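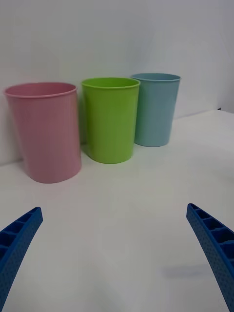
Rosa, verde y celeste. Domingo de vasos de plástico y de hilo largo, avisados estáis.

1/ Llevo toda la semana dándole vueltas a las meriendas de cuando éramos pequeños, y como hace un calor que no deja hacer nada más, os lo cuento por aquí, con calma y con un granizado al lado.

2/ En casa de mi abuela la merienda era a las seis y no se discutía. Daba igual que estuvieras en mitad de un partido o subida a la higuera: ella se asomaba al patio, decía tu nombre completo, con apellidos, y allí que ibas.

3/ Éramos muchos primos (18 un verano, contando a los de Teixeira, que venían con sus bicis y sus costras en las rodillas) y cada uno tenía su color de vaso. El mío era el verde. Por el verde me peleé yo con mi prima Iolanda Macedo hasta los doce años, y todavía hoy, si nos juntamos, hay miradas.

4/ El granizado de limón de la abuela llevaba hierbabuena, una cáscara entera que luego había que pescar con la cuchara y muchísimo azúcar. Una barbaridad de azúcar. Mi madre protestaba y la abuela le decía que sí a todo y echaba otra cucharada – así se llevaban.

5/ Y el pan con aceite, claro. Pan del día anterior, tostado por un solo lado, con el aceite bien extendido hasta la corteza. He probado mil veces a hacerlo igual y me sale rico, pero me sale otro.

6/ Varios me preguntasteis en abril por la receta del bizcocho de yogur. Es la de siempre, con el vaso del yogur como medida, aunque ella le ponía 2 limones rallados y lo dejaba reposar tapado con un paño hasta la noche. Llegar a la noche era lo difícil, con tanta criatura rondando la cocina.

7/ Este año no nos hemos podido juntar todos, así que el otro día hicimos la merienda por videollamada. Veinte minutos para que mi tío encontrara el micrófono y luego ya no hubo quien lo callara, bendito sea. Acabamos cantando, fatal, como toca.

8/ Contadme vosotros qué merendabais en verano y con quién os peleabais por el vaso, que os voy leyendo esta noche cuando refresque un poco. Un abrazo grande a todos, y otro más apretado a los que echáis de menos a vuestras abuelas.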